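**Thread: The communal odds-and-ends bin – sort it or leave it?**

**witberg_annex** wrote:

Our shared workshop has a big gray metal bin with sloped sides where everything without a home ends up. Staplers, tape, toy bricks, the lot. I would like to sort it on Saturday. My partner in the workshop, who goes by Skorkar on here and will be along shortly to defend himself, says a bin like that works because you don't sort it. Before I buy a set of drawers, has anyone made this work at their place?

---

**Skorkar** wrote:

Present. My position is simple. I need tape, I walk to the bin, I look down, there is the tape. With drawers I need tape, I open "Adhesives," no tape, I open "Office," no tape, I open "Packing," and by then I've forgotten what I was wrapping.

---

**Shanti Jaiswal** wrote:

I've had both. The bin is great until it gets deep. One layer of stuff on the floor of it, fine, you can see it all. Two layers and it's archaeology. I once bought a stapler, lost it in our bin, bought a second one, and found the first while I was putting the second one away.

My suggestion is to keep the bin and set a limit. When you can't see the bottom anymore, somebody empties it that day. Not the weekend. That day.

---

**soletti2000** wrote:

Drawers. This isn't hard. You get a cabinet with 50 little drawers, you label them, and you're a grown-up.

---

**Skorkar** wrote:

> a cabinet with 50 little drawers

And where does one toy brick go? Do I label a drawer "Brick"?

---

**soletti2000** wrote:

Yes.

---

**Ankit Nautiyal** wrote:

I did the 50 drawer thing. I labeled them over a long October when I should have been fixing the gutter. Three of them get used. One is screws, one is batteries, and one is labeled "Misc" and is full to the point where it has to be opened with a butter knife. So what I have now is a very small version of your bin, with a lid.

If yours has any kind of divider in it, use that first. Sharp or fiddly things on one side and big dumb things on the other. It costs nothing and even Skorkar could manage it.

---

**witberg_annex** wrote:

It does have one, a wall across the back with a narrow strip of space behind it. I had been thinking of that as the place where pens go to die.

---

**Szewczyk** wrote:

Can we see it? Hard to take sides in a fight about a bin without seeing the bin. Also tape belongs on a hook. I'll say that now and I won't be taking replies.

---

**witberg_annex** wrote:

Fair enough.
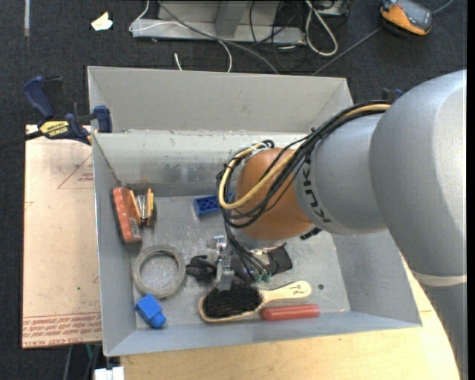 *The bin, before sorting. Tape lower left, next to the stapler.*

---

**Szewczyk** wrote:

Oh, that's nothing. I was picturing a skip. You can see the floor in there! Sweep the dust out and call it done.

---

**Skorkar** wrote:

Thank you. Note that the tape can be located from across the internet.

---

**soletti2000** wrote:

Note that the stapler is on its side and there's a blue block in the corner that has no business with either of them. Drawers.

---

**Shanti Jaiswal** wrote:

I'm with Szewczyk on the sweeping. You have dust and little bits all over the bottom, and that stuff sticks to the edge of the tape roll. Then you put it on a parcel and post somebody your workshop. Vacuum it, wipe it, put everything back.

The scuffs on the walls I'd leave alone. It's a bin.

---

**Ankit Nautiyal** wrote:

What's the tan thing beside the stapler? Wood?

---

**witberg_annex** wrote:

Some piece of something. Skorkar says it's important.

---

**Skorkar** wrote:

It may be important.

---

**witberg_annex** wrote:

OK, settling for now. The bin stays. It gets vacuumed on Saturday, bricks and blocks go behind the divider, and the tape goes on a hook, sorry Skorkar. No drawers yet, but I'm keeping the tab open.

---

**Skorkar** wrote:

Which hook?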